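Can a robot clear the table yet?
Closer than you'd think, at least with the silverware.
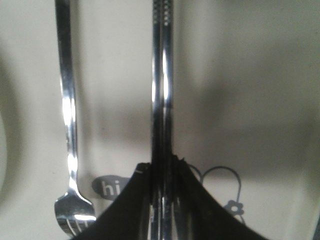 Robots and the kitchen drawer

I've been reading up on household machines since August, and cutlery has me hooked! A fork is thin, shiny and lies almost flat, so the cameras get glare and the fingers get very little to hold. Two black fingers closed on a single steel handle, with a fork lying right beside it – that is a tougher job than lifting a box.

Fuseini Acheampong at the Samthorpe workshop has been logging tries with a setup called Jedska. Out of 431 pickups so far, 264 ended with the right piece in the right tray. He wants 3,000 before he says anything firm (fair enough), and glasses come after that.

So no, I wouldn't hand over the dishes this year. But sorting forks from spoons? I'm hopeful – and Fuseini is happy to take questions by email through the Pollside office.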